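The Hanger Problem

Mimoza Yordanov came to the Sanside workshop with the last box of clothespins and found that Lorraine Nuttall had already switched on both arms.

"You said you would wait," said Mimoza.

"I said I would try to wait."

They had been building the thing since November. In the beginning it was one arm on Mimoza's kitchen table. Then her husband wanted the kitchen table back, and they rented a corner at Sanside, next to the people who repair bicycles. Lorraine chose the wallpaper. Mimoza had asked for gray.

The second arm they called Aoki, after the street where they bought it. The first arm was always the first arm.

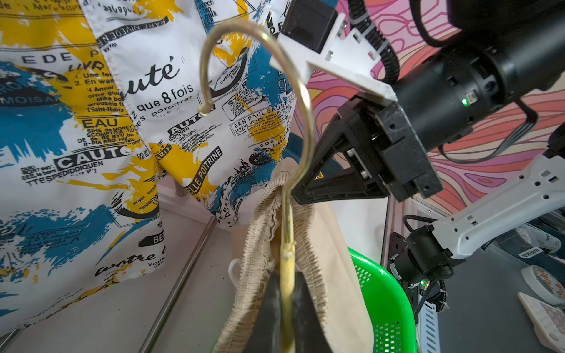
Why did they begin with clothes and not with something hard, like blocks?
Blocks keep their shape, and Lorraine thought they would learn too little from them. Cloth changes its shape every time it is touched, and that was the problem she wanted to have.

Mimoza sat down and opened the notebook. She wrote March 30, 2025 at the top of the page, and under it the number of the program, 19. The other 18 were also in the notebook, most of them with a line through.

"What did you change?" she asked.

"The waiting. Aoki was always in a hurry. Now it must wait until the first arm is still."

"How long?"

"Until it is still," said Lorraine, a little sharp.

Mimoza wrote this down as she heard it. She had learned English from her aunt's cookbooks, and she liked a sentence which did not give a number when no number was known.
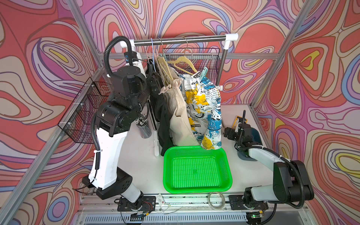
The bicycle people had gone home and the heating had gone off with them. Lorraine kept her coat on. She had a letter from Graleo in the pocket, and Mimoza knew this, because the corner of the envelope was showing. Graleo made machines for laundries. They had offered Lorraine a position in Plilinbridge, four hours away by train, and she had not said one word about it for eight days.

"Run it again," said Mimoza.

Lorraine ran it again. The motors made their small complaining noise. One of the joints clicked, as it always did when the room was cold, and both women leaned forward and then pretended that they had not.

"It is the cable," said Lorraine.

"It is the screw. I told you in winter that it is the screw."

They argued for a while about the screw. It was a pleasant argument, they had it often.

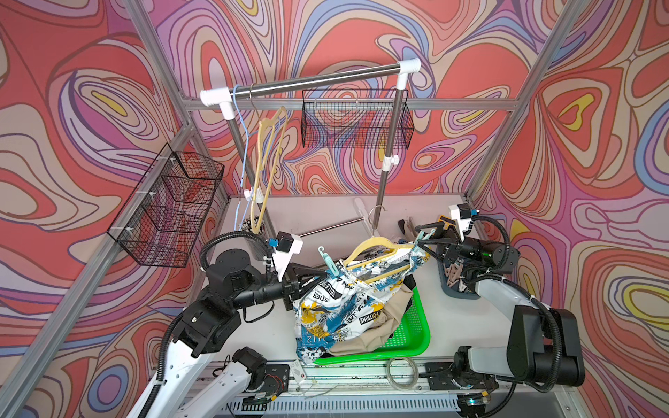 Why did they need two arms for one hanger?
With one arm, the cloth turned away each time the hanger pushed against it. The second arm was there to hold the other side, the way a person uses the left hand without thinking of it.

"My mother hung 100 shirts in a day," said Mimoza. "In the hotel. She did not look at them. She looked out of the window and talked with the other women."

"Did she like it?"

"She liked the talking."

Lorraine took out the envelope and put it on the notebook. It had been opened and closed many times, and the glue did not hold anymore.

"They want an answer," she said.

"And the arms?"

"The arms are half yours."

"Which half?" said Mimoza. "I don't want only Aoki. Aoki has the bad screw."

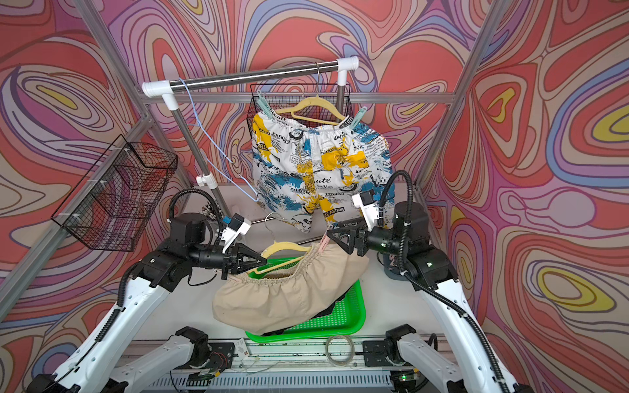 Lorraine laughed, then she wiped her nose with her sleeve and looked for the small screwdriver. It was not in the drawer. It was in Mimoza's pocket, where it had been since the morning.

"Give me the light," said Mimoza. She switched off the power and bent down under the joint. "Not there. Lower. Hold it so."

Lorraine held the light. The envelope stayed on the notebook, and outside a bus went past with nobody in it.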